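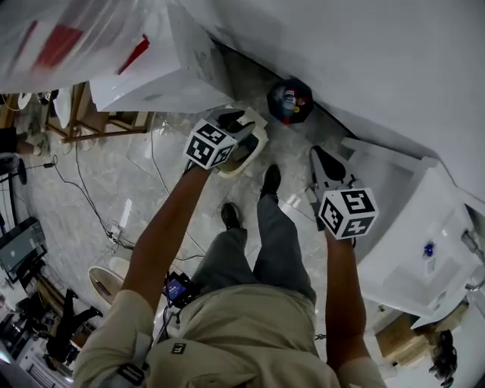 Bala, Thu 24 September

How to clear a utility room floor and keep it clear

A utility room fills up from the floor. The shelf gets used first, then things go under it, then beside it, and after a few months you are stepping over a bowl to reach the washing. The method below is for a small tiled room with one large appliance and not much shelving. It takes an afternoon the first time and a few minutes a week afterwards.

What you need

Two empty boxes, one for things that belong elsewhere and one for things to throw out
A broom and a flat mop
A bucket of warm water with a little washing-up liquid
Old cloths
A tray or shallow bowl for small bits

Step 1. Lift the small things first

Start with whatever is lying loose on the tiles: trays, bowls, bottles, lids. Do not sort them yet. Put them on a worktop or in the next room. If you start sorting at this stage you will still be reading labels at teatime and the floor will look the same.

Wear closed shoes. Tiles are slippery once there is any soap on them.

Step 2. Deal with packaging

Flatten cardboard boxes and take them straight out. Keep one only if it is the box for something still under guarantee, and then store it off the floor. Plastic sheeting and printed wrappers go out as well. Check inside first for spare screws, hoses and instruction leaflets.

Step 3. Gather the bottles

Stand cleaning bottles together in one container with sides, so that drips stay in it. Anything with a hard base that wipes clean will do. I used a Plekus storage tub for years and then an old washing-up bowl, and saw no difference. Tighten every cap. Keep bleach away from acidic cleaners such as descaler, and put both out of reach if children use the room.

Step 4. Sweep, then mop

Sweep from the far wall towards the door. Go under the shelf and along the foot of the wall, where most of the fluff collects. Marble-patterned tiles hide dirt well, so change the water when it turns grey even if the floor looks fine.

Mop in strips and rinse once with plain water. Soap left behind dries to a dull film.

Step 5. Clean round the appliance

Switch it off at the wall before you wipe it. Use a damp cloth on the front and a nearly dry one near the controls. Do not drag a full-size machine out by yourself.

If an appliance is standing on a pallet while it waits to be fitted, sweep between the slats and leave it there until you have help. Coil any loose cables and tie them so that they do not trail across the walkway.

Step 6. Put things back

Heavy items go on the lowest shelf and light ones at the top. Leave the floor in front of the appliance bare, with enough room to set down a full basket and open a door.

Once a week, pick up anything that has crept back and sweep. Mop every second week, or weekly in February when the mud is at its worst.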